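Gramidell presents second edition of Plandeck, the card set for planning of school and daycare meals

TORNUM, June. The publishing house Gramidell is publishing the second edition of Plandeck, a printed card set which helps small kitchens to plan lunches for several weeks in advance. The new edition contains 139 cards and will be available in three languages. It was revised together with cooks from schools and daycare centers in and near Tornum, and it is printed by the Dmytriv printing house, also in Tornum.

Plandeck is made for kitchens that do not have a dietitian on the staff and do not use planning software. In such kitchens the menu is often written by one person late in the afternoon, when the dishes are washed and the next delivery must already be ordered. The cook has to think about the price, the season, the allergies of the children, the size of the oven and the food which is left from the day before. Plandeck puts this information on cards which can be laid out on a table, moved and exchanged until the week looks right.

Every dish has its own card. The front side shows the name of the dish, the season in which it is cheapest to prepare, and the main allergens. On the back side the cook finds the amounts for 25, 50 and 100 portions, the working time, and a short list of dishes which go well before or after it. A card for roast chicken, for instance, points to a soup that uses the bones on the next day. The card for boiled potatoes points to a potato pancake and to a salad.
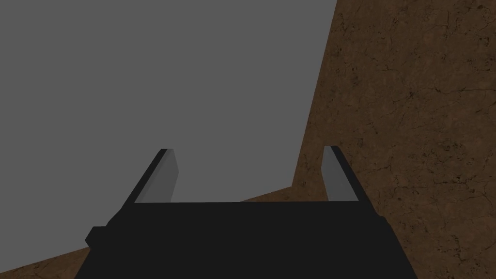
Besides the dish cards there are cards for side dishes, for fruit and for the so-called fixed days. A fixed day is a day on which the kitchen cannot work as usual, such as a school trip, a sports day or a day with only half of the staff. In the first edition these cards were missing, and many users wrote them by hand on pieces of paper. Gramidell received 1,018 filled-in feedback forms from kitchens that worked with the first edition, and the fixed days were the most frequent wish in them.

The second most frequent wish was larger letters. The cards are often read while standing, from the other side of a table, and sometimes with steam on the glasses. The new cards are therefore one size larger than the old ones. The allergens are no longer shown only with small symbols but are also written in full words. This takes more place on the card, and for this reason the small drawings of vegetables from the first edition had to be given up. The publishing house knows that some users liked these drawings very much. They are kept on the lid of the box and on the first page of the booklet.

The selection of the dishes was changed as well. Several recipes with a long cooking time were taken out, as most kitchens reported that they start work at 6:30 a.m. and must serve the first group before 11:30. In their place came dishes with lentils, barley and white beans, two new fish dishes, and a group of meals that can be prepared completely in one pan. Liver is still included. The opinions on it in the feedback forms were strongly divided, and the editorial team decided to leave the decision to each kitchen.

All recipes were cooked again before printing, in the teaching kitchen of the publishing house and in the kitchens of the partner schools. The amounts were corrected where too much food came back on the plates. For the vegetable stews the portion became smaller, and for the pasta dishes it became larger for the children over ten years. The booklet explains how a kitchen can keep its own record of leftovers for a month and then write its own amounts in the free field at the bottom of each card. The field accepts pencil and can be erased many times.
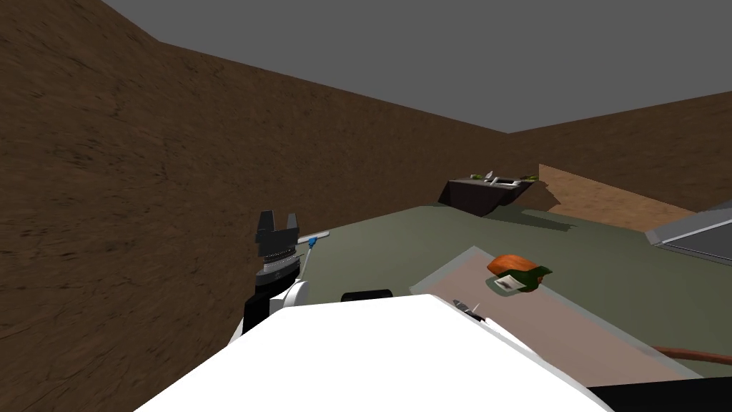
A green tabletop with a small blue object and a thin pale stick near its edge.

The material was an important question in the preparation. Cards in a kitchen get wet, they are touched with floury hands, and from time to time one of them ends up in the sink. The Dmytriv printing house made samples on several kinds of coated board and gave them to the test kitchens for one full school term. The chosen board can be wiped with a damp cloth. It should not be put in the dishwasher, and the booklet repeats this on two pages, as in the test term it was done more than once.

The corners of the cards are rounded, and the edges are colored by group, so that the box can be put in order again in a short time. Soups are yellow, main dishes are red, side dishes are brown, fruit and desserts are blue, and the fixed days are gray. Kitchens which own the first edition can continue to use their cards, although the larger new cards do not fit in the old box. An extra package with only the new dishes and the fixed days will be offered to these kitchens at a lower price. It comes with its own box.

The first printing is 3,000 sets. A part of it is reserved for the schools and daycare centers of the Tornum district, which receive one free set for each kitchen. The remaining sets will be sold through the online shop of the publishing house and through selected suppliers of kitchen equipment. Single lost cards can be ordered again by the number in the upper right corner. With the first edition this was not possible, and a kitchen that lost one card had to buy the complete set.

Together with the second edition, Gramidell starts a series of short courses for cooks and kitchen managers. One course takes an afternoon, from 2 p.m. to 5 p.m., and is held in the teaching kitchen. The participants plan four weeks of meals with the cards, calculate the cost of one week and prepare an order list for their usual suppliers. They are asked to bring an old menu from their own kitchen. Participation is free for kitchens that have ordered a set, and for other guests there is a small fee that covers the ingredients. Groups from one school or one district can also ask for a course in their own building.

For families there is no special edition at the moment. The publishing house receives this question regularly and is considering a smaller box with amounts for four persons. A decision will be made after the end of the next school year.

Availability

Plandeck, second edition, can be ordered from the end of June. The set consists of 139 cards, a booklet, a wooden holder for five cards and a storage box. When ordering, please state the desired language. Kitchens in the Tornum district do not need to order and will be informed by letter about the pick-up of their free set.

About Gramidell

Gramidell is a publishing house for practical teaching and working materials with its seat in Tornum. Its program includes card sets, wall charts and workbooks for kitchens, school gardens and vocational schools. All materials are developed together with the people who use them in their daily work.

About Dmytriv

Dmytriv is a family-owned printing house in Tornum. It produces cards, games and packaging in small and medium quantities.

Press contact

Gramidell, Press Office, Tornum
Review copies of Plandeck and sample cards in all three languages are available for editorial offices on request. Reprint of this text is free of charge. We ask for a copy of the published article.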